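Plavell 16-Piece Carbide End Mill Set: Review After a Season of Shop Use

November 19, 2024

I bought the Plavell 16-piece solid carbide end mill set in January to replace a drawer of mixed high-speed steel cutters that had been resharpened too many times. I run a small benchtop mill and do mostly one-off parts: brackets, motor mounts, soft jaws, a few fixtures for other people. This review covers how the set cuts, how it measures, how long the cutters lasted and whether the price makes sense for a shop my size.

The set cost me $132 before shipping. It was sold through Vidal, a tool dealer I have used before for inserts and collets. Delivery was normal and nothing arrived chipped.

What you get

The set is inch sized and runs from 1/16" to 1/2". Most sizes come in both a two-flute and a four-flute version, and there are a couple of ball end cutters at the small end. All of them are center cutting. The four-flute tools have a dark coating and the two-flute tools are bright, which makes it easy to grab the right type without reading the shank. Sizes are laser marked on the shanks. The marking on the 1/16" and 3/32" cutters is hard to read without a loupe, and I ended up putting labels on the tubes.

There are no corner radius cutters. Everything except the ball ends has a sharp corner, and sharp corners on carbide chip first. If you mostly cut steel you may want to buy a few radius cutters separately.

Measurements

I checked the shanks with a micrometer. All of them were slightly under nominal, as they should be, and they fit my collets without any trouble. Cutting diameters were also a little under. The worst was the 3/8" four-flute, which measured 0.0015" small. That matters if you cut slots to size in one pass. I rarely do, so I wrote the number on the tube and left it at that.

Runout was checked in an ER collet with an indicator on the shank, then again on the flutes by cutting a test slot. I could not see a difference between this set and a more expensive single cutter from Dukel that I keep for finish work. My spindle is probably the limit in both cases.

Cutting aluminum

Most of my work is 6061, and the two-flute cutters are good in it. The flutes are polished and chips come out cleanly as long as there is some air or a little fluid on the cut. I ran the 1/4" at the top of my spindle range with light side passes and the walls came out smooth enough to leave alone.

In deep slots the 1/4" and 3/8" both packed up with chips once I went past one diameter deep without air. This is common with any cutter of this type. Reducing the depth and clearing the slot between passes took care of it.

The 1/8" two-flute is the one I used most. It did all of the pocket corners on a run of motor mounts and was still cutting well at the end. I broke the first 1/16" on the second day, and that was my mistake with the feed rate.

Cutting steel

I used the four-flute cutters on 1018 and some 4140 in the pre-hardened condition. For the 1/2" in mild steel I set 1000 rpm, well below what the card in the box suggests, because my machine starts to chatter any higher with that much tool engaged. At that speed it cut quietly and the finish was fair.

In 4140 the coating held up, but two of the four-flute cutters lost small pieces from the corners. One was the 3/8" and the other was the 3/16". Both still cut along the side and I kept them for roughing. The Dukel cutter has done the same kind of work for longer with no chipping. It also costs several times as much per tool.

I have not tried any of them on stainless.

Storage and packaging

Each cutter comes in its own square plastic tube, and the tubes sit in a thin cardboard carton. The carton tore at one corner within a week. A fitted tray with drilled holes would be better, and for a set at this price I expected one. I threw the carton out and moved the tubes to a container with a lid.

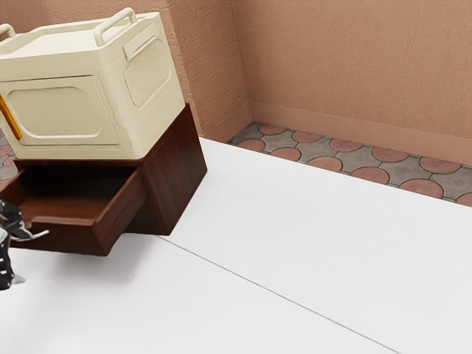

Lidded plastic box with carrying handles, on top of a wooden cabinet.

Keep the tubes whatever you do with the carton. Carbide edges chip if the cutters knock together, and a loose pile in a drawer will ruin them before you get a chance to use them. The caps on these fit tightly. They can be hard to pull off with oily hands.

Tool life

By fall, 5 of the cutters were either broken or worn enough that I stopped using them for finish passes. The 1/16" was broken by me. The two chipped ones are described above. The other two, the 1/8" and 1/4" two-flutes, simply wore out in aluminum after a lot of hours, and I have no complaint about either.

The rest look close to new, mainly because I do not use those sizes much. That is the usual problem with a set. You pay for the whole range and use up the same few. Vidal sells the common sizes one at a time, and I have replaced the 1/8" and 1/4" that way. The replacements measured the same as the originals and cut the same.

Compared with other sets

Before this I tried a Wonisness set with fewer pieces and a lower price. The Wonisness cutters were fine in plastic and acceptable in aluminum, but the shanks varied more and one of them would not go into the collet until I stoned off a burr. The coating wore away quickly in steel. The Plavell set is clearly the better of the two, and for me the difference in price was worth paying.

Dukel does not offer a set that covers the same range, so a direct comparison is not possible. If you only need two or three sizes and you cut alloy steel every day, buy those sizes from Dukel and skip the set.

Good points

Consistent shanks that fit standard collets
Two-flute cutters leave a clean finish in aluminum
Bright and coated finishes make the types easy to tell apart
Single replacements are available in the common sizes

Bad points

Flimsy carton with no tray
Markings on the smallest shanks are hard to read
Sharp corners chip in harder steel
Speed and feed card assumes a more rigid machine than many buyers will have

Who should buy it

The set suits a home shop or a small repair shop that cuts mostly aluminum and mild steel and wants a full range of sizes on hand. A production shop would wear out three or four of them and have no use for the others.

I would buy it again at the same price. For the next order I plan to add two spare 1/8" two-flutes and a 3/8" four-flute with a small corner radius, if Vidal has one in stock.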